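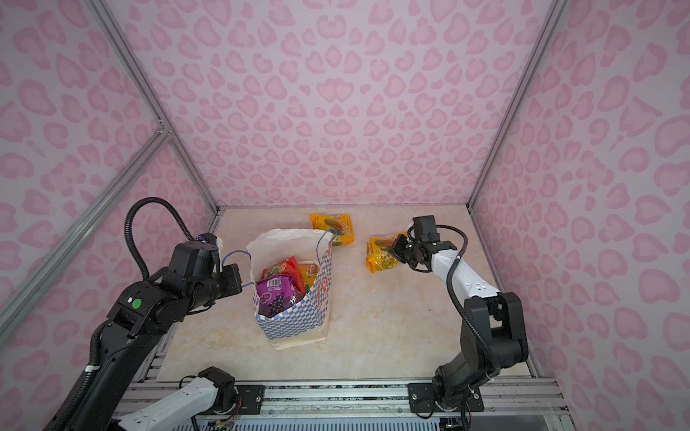 Two arms on the rail, patterned pink panels behind

Card reader and phone payment check, Lavasside branch
Date of check: 3/1/26
Form 236
Readers on site: eight Horano countertop readers, two Horano handhelds
Till software: Wisley

Mark each line OK, Action or N/A. Comments go under the line they belong to. Keep the completed form with the till records.

1. Readers and casing

1.1 Serial number on the reader matches the asset list – OK

1.2 Security seal across the back screws unbroken – Action
Comment: Seal on the reader at till six is lifting at one corner. Screws show no tool marks. Reader taken out of use and a replacement requested.

1.3 Nothing added over the card slot, keypad or contactless area – OK
Comment: Pulled gently at the slot surround on all readers. No movement on any of them.

1.4 Keypad shield fitted – Action
Comment: Missing on both handhelds. Staff say they came without one. Please check the delivery note.

1.5 Screen readable, no cracks – OK

2. Power and cables

2.1 Leads undamaged, no tape repairs – Action
Comment: Lead at till two is pinched under the counter flap and the outer cover has worn through. Unplugged during the check. Do not use again.

2.2 Correct power supply in use – OK

2.3 Handheld charging dock clear of drinks and paper – OK
Comment: It was moved to the back shelf in March last year and has stayed there.

2.4 Batteries flat, no swelling – OK

3. Contactless and phone payments

3.1 Test payment by card, contactless – OK

3.2 Test payment by phone – OK
Comment: Went through on the first tap at every till except till six, which was not tested. See 1.2.

3.3 Test payment by watch – N/A
Comment: No test watch at this branch.

3.4 Refund goes back to the same device used to pay – Action
Comment: Wisley offered a refund to any card presented. The setting is under Refunds, second page, and had been switched off. Switched on again, and one refund tested. The other tills pick up the change overnight, so this needs looking at again.
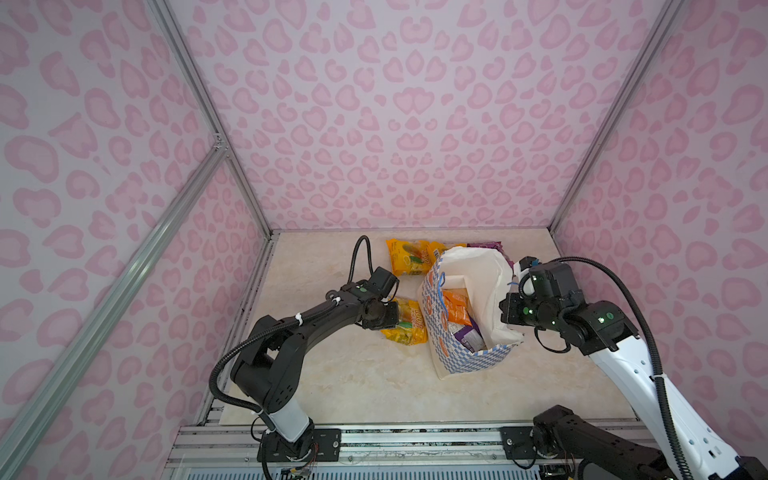

Lavasside replied that the refund setting had been turned off on purpose during the sale, when customers were coming back with new phones and the old device number no longer matched. They asked what staff should do in those cases if it stays on. Answer given: take the receipt, look up the last four digits of the card itself and use the manager refund screen. It is slower, but it leaves a record.

4. Access and passwords

4.1 Supervisor code changed from the one supplied – OK

4.2 Code not written on or near the till – Action
Comment: Sticky note inside the cash drawer at till two. Removed, code changed.

4.3 Leavers removed from Wisley – Action
Comment: Three old log-ins still live. Branch to remove them and confirm by email.

4.4 Readers on the payment network, separate from customer wifi – OK
Comment: Mousavi router, labelled. Cupboard locked when checked.

5. Staff

5.1 Staff know who may remove or swap a reader – OK

5.2 Engineer visits written in the log – Action
Comment: Last visit has a signature but no time and no job number.

5.3 Staff know what to do if a reader looks tampered with – OK

Result: passed with actions. Till six stays out of use until the replacement arrives and has been through section 1. Items 2.1 and 3.4 to be checked again at the next visit.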